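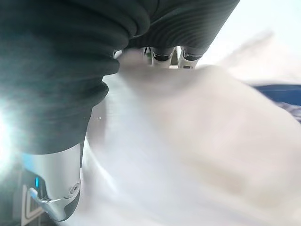

Atelier Textile de la Maison Nonier - Groupe Tri et Pliage

Accueil > Galeries > Les côtelés et les sombres

Galerie mise en ligne le 2018-04-26 par Nighat Soomro

Bienvenue dans la galerie de notre groupe. Nous avons consacré la saison aux tissus à côtes et aux tissus foncés, que beaucoup de membres trouvent difficiles à trier et encore plus difficiles à plier. Je présente ici quelques notes sur les matières, avec les remarques que les membres m'ont données à l'atelier. Le français n'est pas ma première langue, alors merci de m'écrire si un mot technique est mal choisi. Tahira Bukhari a déjà relu une partie et elle a remplacé mes "lignes" par des "côtes".

1. Le côtelé presque noir

Tissu à côtes fines, presque noir, avec une légère teinte de gris vert. Les côtes tournent avec les plis et elles prennent un reflet doux sur les parties hautes. La matière en dessous est pâle, et le contraste me plaît beaucoup.

Dans notre classement, cette couleur va dans le bac "sombres froids". Nous avons eu une longue discussion à ce sujet. Irfan Arain voulait un seul bac pour tout ce qui ressemble au noir, mais un noir vert à côté d'un noir brun fait une pile désagréable à regarder, et quand on cherche un morceau pour une réparation on se trompe presque toujours. Nous avons maintenant deux bacs. Irfan range encore dans le mauvais de temps en temps.

Notes sur les autres matières de la saison

Les photos de ces matières seront ajoutées à la galerie quand j'aurai terminé le choix. Les textes sont déjà prêts, je les laisse donc en ligne.

2. Le velours à grosses côtes

Il est arrivé en décembre dans un carton de la boutique Khattak, avec des fins de rouleaux et des boutons. La couleur est un brun tabac. Le velours garde la trace des doigts, et si on le caresse dans l'autre sens il semble changer de couleur. Evander Rankin pense qu'il faut toujours couper toutes les pièces dans le même sens du poil. J'ai essayé de ne pas le faire sur un petit coussin, et il a raison : un côté paraît plus clair que l'autre.

Pour le rangement, nous le roulons sur un tube avec le poil vers l'extérieur. Plié en carré, il prend une marque au milieu, et cette marque est très difficile à enlever.

3. Les bords-côtes

Ce sont les bandes que l'on coud au bas des manches, à la taille et au col. Nous en récupérons sur les vêtements trop abîmés pour être réparés. À la fin de l'hiver, il y en avait 76 dans les tiroirs, de toutes les longueurs. Tahira les attache par paires avec un fil blanc quand ils viennent du même pull. Une paire qui se sépare est presque perdue, car retrouver exactement la même élasticité demande beaucoup de patience.

On demande souvent comment savoir si un bord-côte est encore bon. Je tire doucement dans la largeur, je compte jusqu'à 4, je relâche. S'il revient à sa place, il va dans le tiroir. S'il reste ouvert comme une petite vague, il sert à faire du rembourrage.

4. Les manches sans leur pull

Une manche seule est un objet un peu triste, mais c'est très pratique. On en fait des housses pour bouteilles, des protège-poignets, des étuis pour aiguilles longues. Adeel Paracha a cousu un boudin de porte avec des manches mises bout à bout. Il l'a rempli avec les chutes du tri - c'est assez lourd, et le courant d'air de l'entrée a vraiment diminué.

Les manches à côtes s'enroulent sur elles-mêmes quand on les pose. Pour les ranger à plat, on les retourne d'abord sur l'endroit, on lisse avec la paume depuis l'épaule vers le poignet, et on plie une seule fois. Je ne conseille pas les petits rouleaux serrés qui sont à la mode dans les vidéos de rangement : le tissu à côtes reste tordu.

5. Le jersey noir et le jersey qui a été noir

Nous gardons sur une étagère les jerseys noirs qui ont beaucoup vécu. Après des années de lavages, certains deviennent gris, d'autres un peu rouges, un autre presque violet. Evander a proposé de les teindre tous ensemble. La majorité du groupe préfère les laisser ainsi et les utiliser en patchwork, où ces différences sont jolies.

Pour la teinture, nous avons quand même fait un essai avec la poudre Nenow sur des morceaux de coton. Le résultat est régulier sur les tissus plats. Sur les tissus à côtes, la couleur est restée plus forte dans les creux, et quand on étire la pièce on voit des rayures. Je ne sais pas encore si c'est une faute de notre part. Il faudra sans doute remuer plus longtemps.

6. Les toiles claires

Écru, ivoire, blanc cassé, blanc de lait : je connaissais seulement "blanc" avant de venir à l'atelier. Les toiles claires sont pour nous des fonds de travail. On les étend sous les tissus foncés pour mieux voir les trous, les fils tirés et les bouloches. Un tissu sombre examiné sur une table sombre peut cacher un trou de la taille d'une pièce de monnaie, et on le découvre seulement à la maison.

Attention aux peluches ! Les tissus foncés en laissent beaucoup sur les fonds clairs, et dans l'autre sens aussi. La brosse adhésive est pendue à côté de la fenêtre. Merci de la remettre à cette place.

7. Le carton des inconnus

Il reste toujours des tissus que personne ne sait nommer. Cette saison, nous avions un côtelé très brillant, froid au toucher, qui glissait de la table comme de l'eau. Irfan a dit viscose, Tahira a dit acétate, moi je n'ai rien dit. Nous avons écrit "brillant, glisse" sur l'étiquette. Si vous connaissez bien les fibres et que vous passez un jour à l'atelier, demandez à voir ce carton.

Comment nous plions les côtelés épais

Plusieurs visiteurs ont demandé notre méthode après la dernière galerie. Je la donne comme nous la faisons, chaque groupe a ses habitudes.

Poser la pièce sur la table, côtes dans le sens de la longueur. Laisser reposer un moment sans tirer. Lisser avec les mains à plat, jamais avec les ongles. Ramener un bord vers le milieu, puis l'autre. Plier ensuite dans la longueur en laissant un pli rond, comme un coussin. Si on appuie fort sur le pli, il devient une ligne, et cette ligne se verra encore dans un an. Ne pas mettre plus de 2 pièces épaisses l'une sur l'autre dans les bacs bas.

Pour les pièces qui ont été gardées en boule, un peu de vapeur à distance suffit souvent. Le fer posé directement écrase les côtes. Nous avons abîmé ainsi un très beau gris en décembre, et je préfère ne pas écrire qui tenait le fer.

Quelques chiffres et remerciements

Depuis l'ouverture du registre, le groupe a trié plus de 3000 pièces. Adeel tient ce registre sur papier, avec une colonne pour la couleur et une autre pour l'état. La colonne "état" contient parfois des mots comme "fatigué" ou "courageux", que nous avons décidé de garder.

Merci à la boutique Khattak pour les fins de rouleaux, à Evander pour les étagères et à Tahira pour la relecture. La galerie précédente, sur les draps et les nappes, reste disponible dans le menu. La suivante sera consacrée aux fermetures et aux boutons, dont nous avons une quantité difficile à imaginer.

Venir à l'atelier

Les séances de tri ont lieu le jeudi après-midi dans la grande salle du rez-de-chaussée. Il n'est pas nécessaire de savoir coudre. Apportez si possible une paire de ciseaux à bouts ronds et un vêtement qui ne craint pas les peluches. Les dons de tissus propres sont acceptés pendant les séances - merci de ne pas laisser de sacs devant la porte, la pluie entre facilement sous le porche.

Pour corriger une légende ou proposer un texte, adressez-vous à Nighat Soomro pendant la séance ou laissez un mot dans la boîte bleue de l'entrée.

Galerie précédente : Draps et nappes
Galerie suivante : Boutons et fermetures (en préparation)
Retour à la page du groupe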